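Workshop notebook – February, Brultstead room
Hadus two-arm bench kit, loan unit, review entry 2

Started a little after 8 this morning. The kit came up without complaint and both arms homed on the first try. Yesterday's entry covers the unboxing and the frame assembly, so I won't repeat it. Today was about whether the grippers in the standard package are good enough for us, or whether we need to ask Salameh for a quote on the upgraded ones.

Our customers at the Drustville depot mostly care about small metal parts on hard floors: keys, tags, rings, flat plates. The Hadus sales sheet says "handles everyday objects" and leaves it there. I set the wrist view up on the second monitor and jogged in slowly from the near side, hand on the stop.

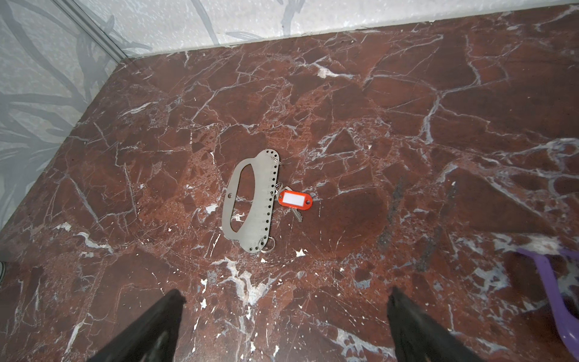
Ran 10 approaches at low speed and wrote down every one on the loose sheet (taped inside the back cover). The jog control is smooth until the last bit of travel, then it steps. You can feel it in the pendant. There is a fine mode in the menu, three levels down, and it should be on a button. Sent that to Hadus as a comment.

Thin flat parts are the hard case, as expected. The fingertip pads want something with height to close on. Anything that lies flush needs to be tipped or dragged first, and the manual has no advice on either. Plastic tags should be easier than bare keys – try them separately next session before drawing any conclusion.

Software: the teach screen loses the last waypoint if you leave the page without saving. Did it to me before lunch and again after. Firmware is the one it shipped with. Ask support if there is a newer one before we put this in the report. 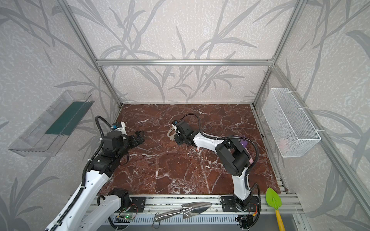 Cable routing is my other open point with this kit. Hadus supplies the conduit precut, and it is longer than I would choose. It arcs up high over both arms, and I want to see the pair cross over the middle with the loops at that height before I sign off on any shared work area. Support says a shorter length is a stock part. The side storage is fine for now. The mesh basket on the right is held to the aluminum with zip ties, so moving it is quick, but for a customer unit I would want a proper bracket. Price that with the conduit.

To do:
– ask Salameh for gripper quote, 2 sets
– fine mode on a button, chase Hadus
– repeat flat part runs with the fingertips changed
– conduit, shorter length, both arms
– check mounting plate bolts after the long run

Left the controller on and the arms parked. Loan agreement is in the top drawer with the packing list.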